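Versand von Süßwaren im Karton: Ist eine Inhaltsliste erforderlich?

Benedicta Ackah
2018-01-29

Sehr geehrte Damen und Herren, ich beabsichtige, einen Karton mit verpackten Snacks an einen Empfänger außerhalb der EU zu senden. Genügt die Angabe "Lebensmittel"?
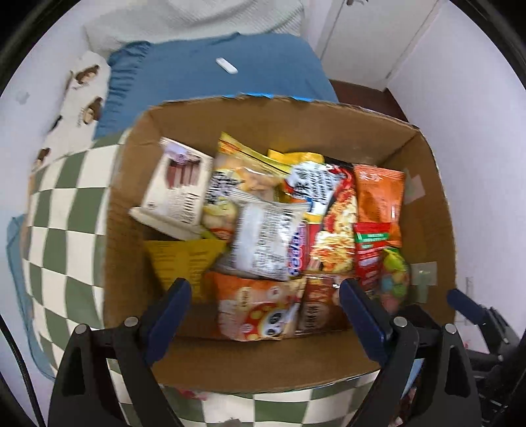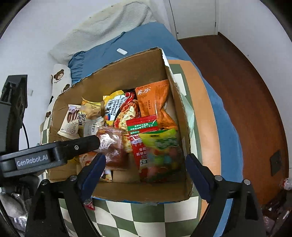
Offener Karton mit verpackten Snacks

Daniyal Siddiqui
Die Angabe "Lebensmittel" ist in der Regel zu allgemein. Jede Warenart ist mit Menge, Gewicht und Wert gesondert aufzuführen. Maßgeblich sind die Einfuhrbestimmungen des Ziellandes.

Pendine
Bei mir ging es im Juni ohne Liste. Eine Gewähr kann ich nicht übernehmen.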